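Field Report: Our Visit to the Gudeta Automation Lab
Eldana Sisay and Meron Kassa

When our teacher first told us we would be spending an August afternoon at an open day for robots, I think most of us pictured a big car factory with sparks flying everywhere. Gudeta is much smaller and a good deal friendlier than that, and we were met at the door by Nuria Hadgu, who had kindly put out tea and did not seem to mind how many questions we had (we had a lot!).

She began with a short talk on what the lab works on, which is mostly the handling of soft and floppy things. A metal box always keeps its shape, she told us, but a cloth or a cable can lie in a different way every time you put it down, and the arm has to work out where to take hold of it. Neither of us had thought of a cable as a hard object before, and we talked about it all the way home.

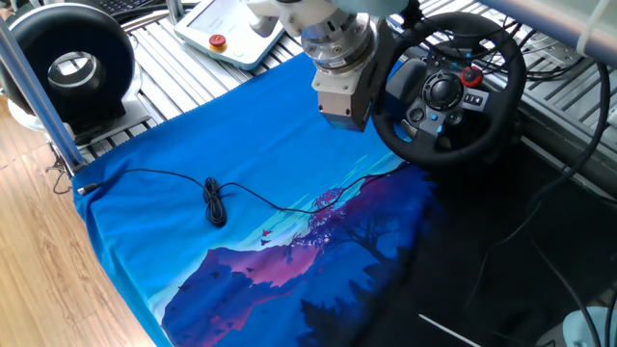
After the talk we moved over to the work area, where Asnakech Abdella was running the demonstration. She let us come up 2 at a time and stand behind the line on the floor. Before anything moved she went over the emergency stop with each pair, and she was quite strict about it, so we both went home knowing that a big red button is the first thing to look for in any robot lab.

Our group's favorite part was the question time at 2 in the afternoon. Meron Gidey wanted to know if the arm gets tired, and everybody laughed, but Asnakech took it seriously and explained that joints do wear and have to be checked. I asked how you teach a robot to pick up a cable, and she said you start by showing it many, many examples, and that you need plenty of patience and a comfortable chair.

For our class project we would like to build a small gripper out of cardboard and string and try it on 8 different objects, starting with a sock and a shoelace. Nuria has offered to look over our drawings, and we plan to send them to her as soon as the string part stops tangling.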